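Jorik Tabletop Parts: read me first

Welcome, and thank you for looking in. Jorik is a small collection of notes, pictures and drawings about the sort of things that end up on our workbench in Carnville, mostly printed rings, discs, spacers and the odd bit of film. It began as a folder that Csenge Balogh kept for her own use, and it has grown a fair bit since she first let the rest of us into it.

What's in the folder

There are two main parts. The "rings" part holds the drawings for our flat discs, with a note on the colour of filament used and whether the edges were cleaned up by hand. The "tabletop" part holds pictures of the bench, sorted by session, with a plain text file beside each lot. Sizes are in millimetres all the way through, and a ring's drawing number is never used again, even if the ring goes in the scrap bin.

What a session looks like

We've kept the light wooden table as it is, marks and all. Béla Simon offered very kindly to sand it back, and we said no, as the grain and the little scuffs are part of what we want people to be able to look at.
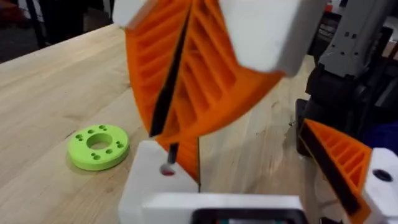
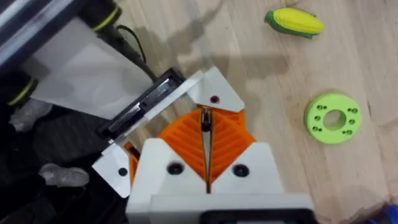
Reading time: 2 minutes

The lime-green disc in the first picture is our favourite of the flat ones. It has a big round hole in the middle and eight small ones set in pairs around the ring, and it's the part most people write to us about. The drawing is in the rings part under "green, eight hole", and you're welcome to print your own. Any colour will do, though we'd love to see more green ones out in the world!

The translucent white film in the second picture is listed under "sheet goods" in the notes. We write down folds and creases for any sheet, in everyday words like "soft" or "sharp", and Ha-neul Yoo has put together a short word list so that we all mean the same thing by them. Please use it if you're sending us notes of your own.

Labels and spelling

Labels are in Australian spelling, so you'll want to search for "colour", "grey" and "centre". A few of the older files still say "donut" where they should say "ring". Dezső Bárány is working through those and hopes to have them tidied up in September.

Known gaps

Shadows on the table haven't been labelled. Stains and specks have been, but only in the newer sessions, and two of us don't always agree on which is which. The Rácz drawings are missing their thickness values, so please measure before you print.

Using and sharing

Use it for teaching, tinkering or your own projects, and do mention Jorik if you pass it along. Corrections can go to Barnabás Boros, who looks after the change list and answers everything sooner or later.

Last updated 2022-08-22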